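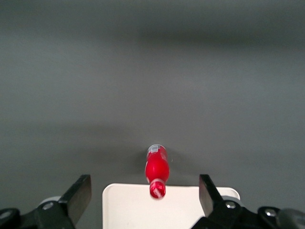 Getting bottles put away with the Pellow counter arm

The Pellow is a tabletop arm with a two-jaw gripper, rented by the month from Hirano or bought outright for $369. We have had one on the kitchen counter through the first part of December. These tips are for anyone who has just unpacked theirs.

Start with one bottle and a clear stretch of counter. Leave at least 12 inches free on every side until the arm handles the job reliably, then bring the other things back one at a time.

Use a shallow tray as the drop spot. Ours has rounded corners, and a pale tray is easy to find against a gray counter. Tape the underside if it slides.

Choose squeeze bottles with some care. A full one holds its shape. A half-empty one gives under the jaws, so lower the grip setting before you try it. The dial goes up to 50, and we keep ours at 18 for sauces and dish soap.

Wipe the neck and cap first. Sticky ketchup on the finger pads gets onto the next thing picked up — usually a clean glass.

Clean the pads with a damp cloth and a drop of dish soap. Skip the degreaser. Dima Rawashdeh at the Kitley repair counter says most of the pads she replaces have gone slick from strong cleaners.

Check the lighting. Under-cabinet lamps throw long shadows, and ours did better with the ceiling light on as well.

Close flip caps all the way. The arm won't notice an open one.

Glass is a separate matter. The manual allows it, but we still move the olive oil and vinegar by hand.

Is it worth the money? For someone with sore hands or a bad shoulder, a month's rental is a fair way to find out. For a quick tidy after supper, you will be faster yourself. The Iltdale store takes rentals back with or without the box, but keep the power cord with the arm.

Chunhua Yao
8 December 2022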